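From: Siiri Lukoševičius
To: stamping list
Date: Dec 21, 2021
Subject: Re: Uneven impressions from purple pads

Caoimhe Buckley wrote:

> I re-inked two small felt pads in June and both now print heavy at
> the edges and weak in the middle. Same stamp, same paper. Is the felt
> finished, or am I overfilling? Also, does anyone store them upside down?
>
> Caoimhe

Probably overfilling, but check the table first. A hard top with no give shows every error in the rubber, and a single sheet of paper on bare wood will print the rim of the stamp before it prints the center. Put 13 sheets of ordinary copy paper under the one you are stamping and repeat the test. If the middle fills in, leave the pad alone.

If it stays weak, look at the felt with the lid open and the light coming from one side. A matte surface is what you want. Standing ink shows as a shine, usually along the walls of the tray, and the stamp picks it up on its outer edge. 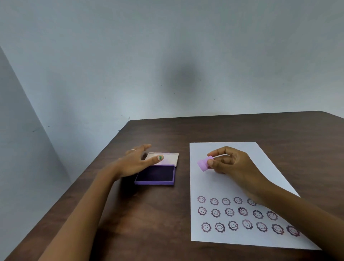 Blot with a folded paper towel, flat pressure, no rubbing. Close the lid and leave the pad level overnight. When you add ink again, put it in the center of the felt and work outward with the back of a plastic spoon – 2 drops at a time for a small pad, then wait before adding more.

Tap the stamp on the felt, turn it 180 degrees, tap again. Pressing hard into the pad loads the recesses and you get fuzzy lettering on top of the edge problem.

On storage: I keep mine lid up. Inese Grigaitė stores hers inverted and reports no trouble, but hers are the Navickas foam type. I would not assume felt behaves the same way.

I have no data on the Clakdale refill ink. Vaida asked about it in message 171 and I don't think she got an answer. If you used that, say so, and give the paper weight too.

Siiri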